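Corridor retrofit at Claldale: occupancy sensors vs dimming schedule, which pays back sooner?

Last updated: August

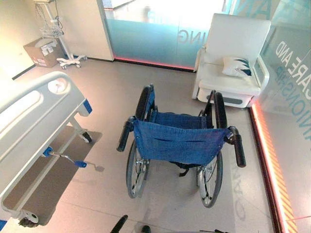

Wheelchair and bed, pale floor.

burnham_m
We are replacing the fluorescent fittings in the ward corridors at Claldale with LED battens. 84 fittings, one for one, existing fixing positions kept. That part is settled. The open question is controls. The client wants a payback figure for each of two options before they sign:

A) Microwave occupancy sensor in every fitting, dropping to a low level when the corridor is empty.
B) No sensors, DALI drivers, central time schedule dimming overnight.

I have put both through the Lirnex calculator. It gives A the shorter payback by a wide margin and I don't believe it. Has anyone checked its assumptions against metered data?

tomasz_lv
What hold time did you enter? Lirnex defaults to a very short one. In a ward corridor you will be running 16 minutes or more or the staff complain. With traffic day and night the lights will hardly ever reach the low level.

burnham_m
Default. I couldn't find where to change it.

tomasz_lv
Advanced tab, under "Control profile". It only appears once a fixture type is chosen. Poor layout, but it is there.

pellworth
I disagree that sensors are a waste in a corridor. We fitted them in a care home with much the same layout and the night saving was real. The mistake is setting the low level to off. Set it to 7 per cent and nobody objects, because the change is gradual. It also avoids the argument about walking into a dark stretch.

tomasz_lv
Was that metered or estimated?

pellworth
Sub-metered, one distribution board, before and after. The board also fed some sockets, so it is not perfect.

tomasz_lv
Then you can't separate the two. A board with sockets on it tells you very little about a lighting load that small.

pellworth
The sockets were the same before and after. The difference is still the lighting.

tomasz_lv
The circuits were the same. What was plugged into them is a different matter.

J_Woo
Jae-in Woo here, controls side, mostly healthcare jobs. Some points on the original question.

Check how the calculator counts standby power. Every sensor draws a little all the time, and so does every DALI driver. The version of Lirnex I used applied standby to the drivers and left it off the sensors. That alone favours option A.

Check the baseline as well. If you enter tube wattage only, you miss the ballast losses and understate the saving for both options. The order of the two won't change but the payback years will.

Microwave sensors see through thin partitions. With bed bays next to the corridor, someone turning over in bed can hold the fitting outside at full output. PIR does not have this problem, though the range is shorter and you need a clear line of sight.

burnham_m
Thanks. I have rerun it with the longer hold time, the ballast losses added and the sensor standby entered by hand as extra load. A and B are now close enough that I wouldn't choose between them on payback. The installed cost of A is higher, so the result depends heavily on the night traffic figure, and the client's figure is a guess.

kestrel_elec
Has anyone looked at Manzano fittings for this? They take a plug-in sensor head, so you could fit option B now and add heads later where they are worth having. I have them in a school. The heads are easy to swap but the diffuser clips are brittle.

pellworth
Used them once. Agree about the clips. The Burka equivalent has a hinged diffuser and is easier to work on overhead, but the sensor is built in, so you decide at order stage.

J_Woo
A mix is common. Schedule for the main corridor, sensors in the stores and the linen room. Small rooms with short visits are where occupancy control earns its money.

tomasz_lv
Agreed on the mix. I would also log a couple of corridors before quoting any figure. Loggers are cheap to hire. Set them to record every movement and take the gaps between events, since a daily total is no use for working out hold time.

burnham_m
That is what I will propose. Scheduled dimming in the corridors, PIR in the stores, loggers in before the order goes out. One remaining query: the emergency fittings. The calculator treats them as 100 per cent output all the time. Do I leave them in?

J_Woo
Take them out if they are non-maintained. If they are maintained and on the same dimming group, leave them in and apply the same profile as the rest. Check the driver data sheet for behaviour on mains failure before you put them on the schedule.

burnham_m
Maintained, same group. Will check the data sheet and post the revised figures once the loggers are back.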